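Stedier workstation parts notes

README for the Stedier set, last edited August 24, 2020

Stedier is a collection of notes and photographs on the insides of used desktop workstations. It was put together for people who repair and refit these machines and want to know what a part is called before ordering another. The text is kept in plain files so it can be searched without special software.

What is in the set

The set has 811 photographs in 26 folders, one folder for each workstation. Each folder has a parts list and a short note on condition. The folder names come from the Takden stock sheet and have not been changed, even where the sheet has a spelling mistake. Five folders have no condition note yet.

Names used for parts

Socket means the CPU socket together with its metal load frame. Bank means a group of memory slots on one side of the socket. Slots are numbered from the left, whatever the maker prints on the board. Coin cell covers the battery and its round holder — the two are listed on one line.

Dell boards with a memory bank on each side of the socket are filed under "two-bank". The one below has four black slots to a bank, with a mix of white and black latches on the left, and a green module standing just right of the right-hand bank. 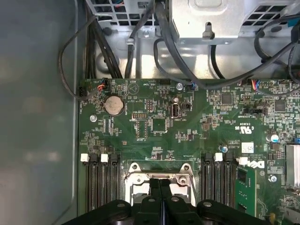
Valentin Carré wrote in to say that the slot numbering caused him trouble. He was working from the maker's own numbers, put a pair of modules in the wrong slots and lost an evening to it. He would like both numbers in the parts list, ours first and the printed one in brackets.

Both numbers will go in from the November release. Until then, go by the printed numbers when fitting memory and use ours only to find a line in the list.

Known gaps

Heatsinks are listed by position only. Capacitors are not listed at all. The Kistari folder has no close views of the drive bay, and the Shao folder is missing its last 200 files, which were lost when a disk was copied — they will not be replaced.

Corrections

Send the folder name, the file number and the line that needs changing.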